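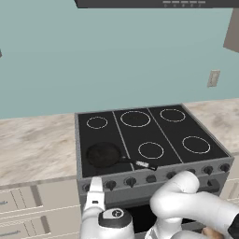
Electric range between marble worktops. Computer render.

Jitemine: entry to online retail in Egypt
Second progress report to the export fund
Prepared by Nesma Kabbaj, project lead

Period covered

This report runs from the end of the first report to the close of December. It covers the opening of our shop on the Flastora marketplace, the first orders, and delivery and returns. Spending is set out in the separate claim form.

Summary

The shop is open and selling. We took 484 orders in the period against a target of 400. Returns are within what we allowed for. The Arabic product pages were finished late, and the second warehouse agreement has not been signed. We are asking for one change to the work plan, given at the end.

Shop and listings

Flastora approved our seller account on the second application. The first was turned down as the company name on the tax certificate did not match the name on the bank letter. Younes Soliman had both documents reissued and the matter was closed in a week.

We opened with the Flevden storage range only. The textile lines were held back until the labels could be reprinted with Arabic care instructions, and they are now with the printer. Listings went up in English first and Arabic second, against the advice we had been given, and sales in the English-only weeks were poor. Once the Arabic pages were live, daily orders more than doubled. The translations were checked by a native speaker in Cairo, who changed most of the size descriptions and nearly all of the titles.

Prices were set in Egyptian pounds and reviewed twice. The second review took in the higher marketplace fee on small items, which we had missed in the original budget. Two products were losing money on each sale and have been withdrawn.

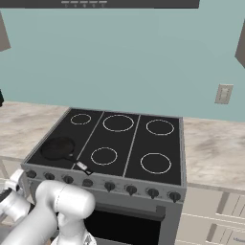 Delivery and payment

Abou Zeid handles storage and delivery under a six-month contract. Most parcels in Cairo and Giza arrive within two days. Alexandria takes three, and Upper Egypt is slower and less regular. We have asked for a weekly report by governorate and so far receive it monthly.

Cash on delivery remains the most common way to pay. It ties up money for longer than card payment, and some customers refuse the parcel at the door. Abou Zeid now telephones each cash customer the evening before delivery. Refusals fell after this started, but the calls are charged for and we do not yet know if they pay for themselves.

Returns and customer feedback

There were 28 returns. The main reason given was size, followed by damage to the outer box. The supplier has moved to a thicker carton for the larger Flevden sets.

Customers left 137 reviews. Late delivery is the most frequent complaint.

Change requested

We ask to move the unspent trade fair money to Arabic customer service for the next period. Messages are at present answered by Younes alone, and replies after 6 pm wait until the following morning. The total grant would stay the same.

Next period

Launch the textile lines.
Sign or drop the second warehouse.
Renew or retender the Abou Zeid contract.
Report on the cost of the confirmation calls.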